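Section 4: Working rules for two-arm pole and base jobs

4.1 Before you start

The rules in this section apply to any Pravix two-arm station used to handle light tube parts, such as the poles, sockets and moulded bases in the Plisham practice kit. They replace the old one-page card. If you still have the card taped up somewhere, take it down.

Some of what follows will look fussy. Most of it is here to stop people trusting the arms more than they should. A clean run yesterday tells you very little about today, and a green light on the control screen means the arm has power. It doesn't mean the grip is good.

1. Walk the whole reach of both arms before switching on. Stay out of it from then on.

2. Check both stop buttons. Press them. Looking at them is not a check.

3. Follow each gripper cable from end to end by hand. It should have enough slack to clear the elbow at full bend, and no more.

4. Smooth out any cloth or sheeting near the grippers. Draped material is fine for cutting glare, but the Samarakoon planning software does not know it exists and will drive straight through a fold.
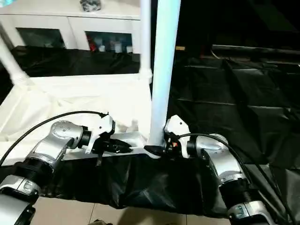
5. Set the working speed to the lowest step for the first 12 cycles. The sales sheet says this is optional. Treat it as required.

6. Close each gripper on a spare tube, then tug the tube by hand with the arms locked. If it slides, stop and clean the fingers.

NOTE: The grip force number on the screen is worked out from motor current. It is a guess with a decimal point. Don't write it in a test record as a measured value.

4.2 Working close together

Keep-apart distance is the setting people argue over most. The default keeps the two grippers 9 cm apart, which is sensible for carrying and useless for fitting, where both hands have to come in to the same joint. Operators get around this by turning the setting off and forgetting to turn it back on.

1. Lower the keep-apart distance to 3 cm for the fitting step only. Do not set it to zero.

2. Move one arm at a time inside the lowered zone. The software will let you move both. Don't.

3. Hold the base still with one arm and bring the pole in with the other. Keep loose tubes away from the path of either elbow.

4. Watch the pole as well as the grippers. A long tube held near its foot moves a long way at the top for a small turn of the wrist.

5. If the pole goes in on a lean, back it out and line it up again. Pushing harder cracks sockets.

6. Put the keep-apart distance back to the default before the next carry, and have a second person read the value aloud.

CAUTION: Never reach in to straighten a pole while either arm is powered. "Paused" is not off — a paused arm can move again if the session reconnects. 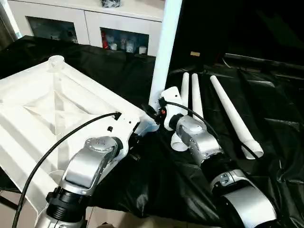
4.3 Records and servicing

Write down every stop, including the ones you think were your own fault. Those are the ones that go missing, and a log with no stops in it usually means a log no one is keeping.

Gelberg wrist joints are due for inspection at 2,000 hours. That figure assumes steady, light work. We have not seen any test results behind it for stop-and-start fitting jobs, so check for play in the wrist every month as well and note what you find, even if you find none.

Section revised 10/5/23. Earlier printed copies should be thrown out.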